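Sorting and Tidying Assistants wanted, Stundwood House

Posted 3/16/20 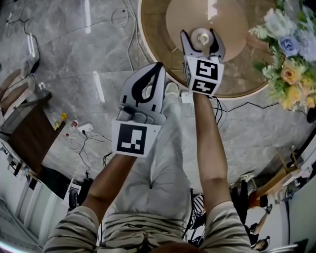 Caps, cables and little bottles: floor-level sorting beside the round table.

Do you get a small thrill from finding the lid that fits the bottle? Can you walk into a room with cables across the tiles and want to get down there and start winding? Then we'd love to hear from you!

Stundwood House is a shared house and day centre on Kaltine Road, and after years of people coming, going and leaving things behind, we are going through it properly, room by room. We began in February with the upstairs landing (shoes, mostly, and a great many umbrellas) and we've now come down to the ground floor, where the small stuff lives. Caps, plugs, extension leads, bottles with a dribble left in them, sockets and thin wire. It's fiddly work and surprisingly good company.

We are looking for 3 people to join us for 26 sessions, mornings or afternoons, whichever suits you. Each session is two and a half hours with a proper tea break in the middle. The fee for the full run is £2275, paid in two halves, and we'll cover your bus fare on top.

What you'd be doing

Picking small things up off the floor and off tables and putting them with their own kind. Metal caps go in the shallow tray, bottle tops in the deep one. Please don't mix them, we did that once and lost an afternoon.

Coiling cables and tying them, with black and white kept apart. Power strips are unplugged at the wall first and stood on end in the crate by the door.

Checking small bottles for labels. Anything without one goes to Junhao Peng, who runs the sorting and has the final word on what is kept.

Dusting as you go: table rims, the feet of the cabinets, chair legs. The artificial flowers too, roses and all, with the soft brush (they hold far more dust than you'd think, especially the feathery greenery).

Keeping the sorting log up to date. It's a plain paper book. We hope to have almost 500 entries in it by the time we finish the ground floor.

Who we'd like to hear from

You'll need to be 18 or over and comfortable working low down for part of the session, sitting or kneeling, whichever your knees prefer. The tiles are hard and we have cushions. If you can't manage the floor, say so when you write, as there is plenty to do at table height and we're happy to arrange things around you.

Steady hands are a help. Patience is a bigger one. You don't need any experience, and we don't mind what you've done before. One of our best sorters on the landing came to us straight from driving lorries.

Wear trousers you don't mind kneeling in, and flat shoes with a closed toe. Trainers are perfect. Short sleeves or rolled-up ones, please, so that cuffs don't drag through the trays.

Where we are

Stundwood House, Kaltine Road, Drultholm. The side door is the one to use, past the bins. Jia, the café opposite, does a very decent lunch and will let you sit as long as you like.

How to apply

Write Junhao a short letter or drop a note through the side door telling us which sessions you could do and the untidiest place you have ever put straight. Half a page is plenty! We'll invite everyone who looks like a good match to a trial hour, which is paid, and you can meet the rest of the group and see how you get on with the trays.

Please put a phone number on your note, and the best time of day to ring you.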